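I've spent six evenings now comparing two grippers in simulation, and I'm ready to say it: we are far too kind to our test scenes. Everybody drops a cube on a flat table, watches the fingers close and calls the thing a winner. Well, of course it picked up the cube!

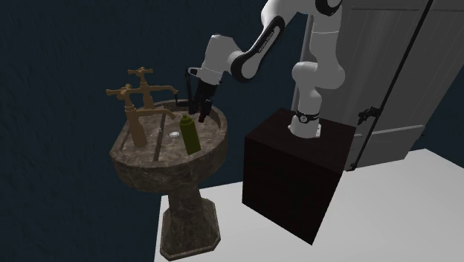 Irén Hegyi

My own bench is a marble sink with a green bottle standing in it. The curved bowl and thick rim leave the fingers far less room, and there are brass taps to steer round as well — lovely things, and a menace. The Jaren gripper managed 69 clean lifts on my table test. I'd trust that number more if its makers had tried it over a basin first.

Iker Cordero tells me I'm being unfair and that a simple test is easier to repeat. Fine, keep the cube (I still do). Just put the awkward one on the same page, please, before I spend my money.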